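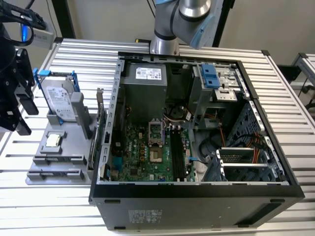 Plernik Computer Reuse
Progress report to the Frerichs Fund
2023-10-16

Work covered by this report

The grant pays for the sorting, stripping and rebuilding of donated office desktops. This report covers intake, the teardown bench and parts storage. Spending is reported separately on the form you sent us.

Intake

We have received 289 desktop towers since the start of the grant. Most came from Kundus when it closed its downtown office, and the rest arrived in small lots from local schools and a dental practice. Every tower gets a number on arrival and is checked for dents, missing covers and broken power buttons. Of the total, 93 have been set aside for parts only. The usual reasons were a dead board or a case too bent to close.

Teardown

Towers are worked on lying on their side with the side panel off, so the board faces up. We have settled on a fixed order of work. Drives come out first, then memory, then the processor. The power supply and the board stay in the case until the end, and in many cases they never come out at all.

Processors are still the slow step. The retention bracket has to be opened fully before anything is lifted, and a socket with bent pins sends the whole board to scrap. We lost three boards this way in the early weeks and none since we rewrote the bench sheet. Brackets are now left open on any board with an empty socket, so that the next person can tell at a glance that the processor is out.

Cables are left plugged in at the board end wherever possible. We used to pull them all and bag them, but matching them up again took longer than the rest of the rebuild.

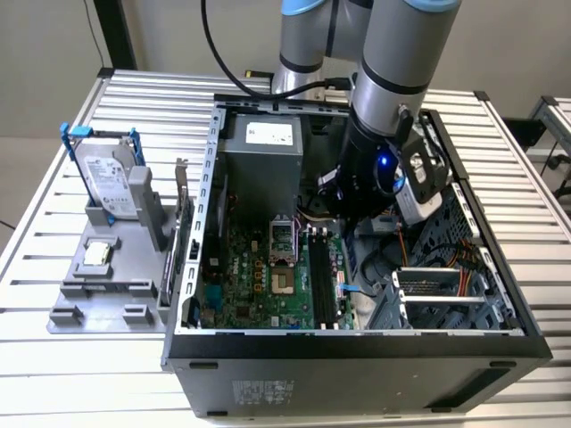 Hard drives stay in their plastic caddies when they leave the case. A caddy protects the drive a little and saves time when it goes back into a tower of the same type. Drives are stood upright beside the case and then moved to the wiping station – they are not stacked flat on the table anymore. Each drive is logged by serial number before and after wiping.

Storage

The shelving from Plastero was delivered and put up. Memory and processors have their own drawers. Power supplies are still in boxes on the floor, and we need 2 more shelf units to get them off it. This can be covered from the existing equipment line.

Problems

Wiping is behind teardown. Older drives take most of a day each, and the queue has grown.

Next steps

Clear the wiping queue, finish the memory tests and send the first rebuilt towers out in November. A list of receiving schools will follow with the next report.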